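Email this story | Print

The Blue One

The Jevstead hall had the best light in October, all of it coming in sideways through the high windows after four o'clock, and Neelam Maurya liked to have the folding done before it went. She'd been there since lunch. The donated clothes had arrived in 113 bags, which Kerttu Nieminen had written on the door in chalk, underlined twice, as though somebody might argue.

"Jumpers left, trousers right, anything with a zip to me," Kerttu called. "I love a zip!"

She did, too. She ran every one of them up and down and listened to it with her head on one side, and if it caught she rubbed it with a candle stub and tried again. Neelam had known her for six years and had never once seen her throw out a coat.

Neelam's table was T-shirts. There is more to a T-shirt than people think, and she was happy to tell anyone who stopped long enough. You can feel the ones that have been loved. The cotton goes thin at the shoulders and soft as flour everywhere else, and the hem starts to wander off on its own. She had green ones, grey ones, one from a fun run in Arska with every sponsor's name worn away to dots, and a tiny striped one that made her stop and hold it against her cardigan for no reason at all.

Then the blue one came out of the bag in a ball.

It was a wonderful colour, somewhere between slate and the sky just before the streetlights come on, and it was tangled up with itself so thoroughly that she couldn't find the neck. She picked at it. She gave it a shake. She went to fill the kettle, and when she came back she laughed out loud, all alone at her end of the hall, at how pleased she was to have a puzzle.

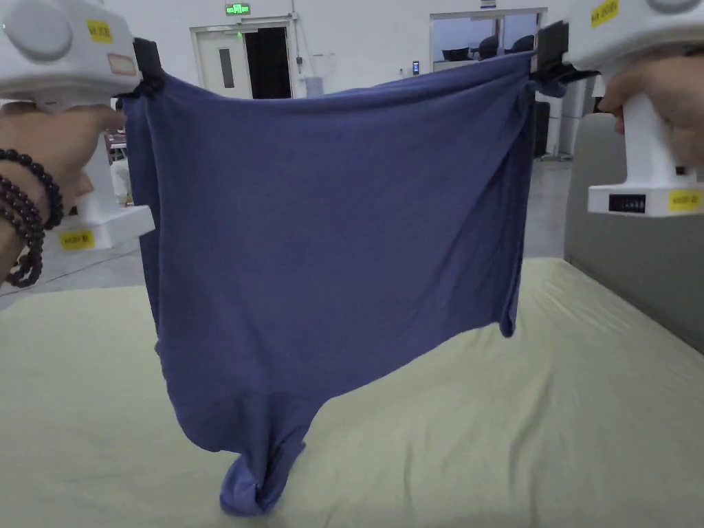 The blue one, top corners found, bottom still in its knot.

"It's upside down," said Fulgencio Escobar, who had come in with another load from the van and was breathing hard.

"How can you tell?"

"The knot is the sleeves. My mother's washing always did that. You think you've got the shoulders and you've got the hem." He set down his bags and came over, wiping his hands on his trousers. "May I?"

He didn't pull. That was what she remembered later, walking home past the Prata bakery with the smell of tomorrow's rolls coming up through the grate. He just put a finger into the middle of the bunch and waited, the way you'd wait for a shy dog, and then eased a bit of cloth out sideways. A sleeve! It flopped over his wrist and the two of them cheered so loudly that Kerttu dropped her candle.

"What? What is it?"

"A sleeve," said Neelam.

"Well, find the other one!"

The other one took longer. It had gone through the neck and back again, and there was a hair elastic in there, a purple one, holding the whole business together. Fulgencio held it up to the window and turned it in the light.

"Somebody was on a beach," he said.

"Somebody was painting a ceiling."

"Somebody had a bigger sister, and this was hers, and it came down to the knees, so they tied it up at the side." He grinned. "I had three of those sisters. I know a tied-up shirt."

Neelam laid it on the table, face down, and smoothed it from the middle outward with the flats of both hands. The creases stayed, a fan of them where the knot had been, and she decided she liked them. Side in, sleeve back. Other side in, other sleeve back. Up from the hem, and up again. It made a good square, the neatest on the pile, and she set it on top and then moved it to the bottom so it wouldn't go first.

"I saw that," said Kerttu.

"It needs pressing."

"It does not need pressing. It needs to go to Dreven with the rest of them in the morning, and somebody over there will put it on and look terrific."

Neelam took it out again and put it back on top. The light had reached the far wall by now and was climbing it, gold and then a deeper gold. Fulgencio had gone out for the last of the bags. She could hear him singing in the laneway, and the van door sliding, and the thump of something heavy and soft landing on the step.

She put the purple elastic round her wrist and went to help him carry.

4 comments | 190 shares

Contact the editors | © Macarena Zabala, all rights reserved | Back to top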